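## 4. Setting up your Clurkis sewing machine for the first time

By now you should have everything out of the box and the transit tape peeled off (there is always one more bit under the needle plate, so do have another look). This section takes you from a bare machine to your first row of stitches. Please don't rush it. A first evening spent threading and unthreading is an evening well spent, and you'll be glad of it when you come to your first pair of curtains.

### 4.1 Choosing a spot

Find a table that doesn't wobble. Press down firmly on each corner in turn, and if it rocks, fold a bit of card under the short leg. The machine weighs more than it looks and will walk slowly towards the edge if the table shakes. You'll want a clear space to the left of the needle for the fabric to rest on, and a comfortable chair that lets your elbows sit level with the top.
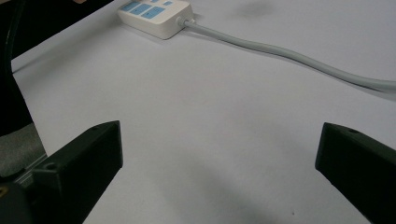 Good light matters as well. The little lamp over the needle is fine for watching the stitches form, but it won't help you much with navy thread on navy cloth, and most of us end up with a second lamp at the left-hand side.

### 4.2 Connecting the power and pedal

1. Make sure the switch on the right-hand side of the machine is at O.
2. Push the pedal plug into the round socket until you feel it click.
3. Push the mains lead into the socket beside it, then plug the other end into the wall.
4. Put the pedal on the floor where your foot falls naturally. On a slippery floor, stand it on the rubber mat supplied.
5. Turn the switch to I. The lamp should come on straight away.

**Caution:** Always switch off and unplug before changing the needle, the foot or the bulb. Never rest anything on the pedal while the machine is switched on, and that includes the cat.

### 4.3 Winding the first bobbin

1. Put a reel of thread on the upright pin and slip the cap over it.
2. Take the thread round the small metal disc at the top left.
3. Pass the end up through the hole in the bobbin, from the inside out.
4. Set the bobbin on the winder and push it to the right.
5. Hold the loose end, press the pedal gently and stop after a few turns to snip it off close.
6. Carry on until the winder stops by itself.

**Note:** If the thread piles up at one end, it has slipped out of the disc. Pull it all off and begin again. It's a nuisance, but a badly wound bobbin will plague you for the whole project.

### 4.4 A few practice rows

Fold a scrap of plain cotton in half, set the stitch length to 2 and lower the foot. Sew slowly down the middle, turn the cloth and come back beside your first line. The Clurkis 700 can manage a good deal more speed than you'll want today, so keep the slider near the tortoise.

If the stitches loop underneath, rethread the top with the foot raised before you touch the tension dial.

*Text by Lauri Manninen, revised 9/12/24.*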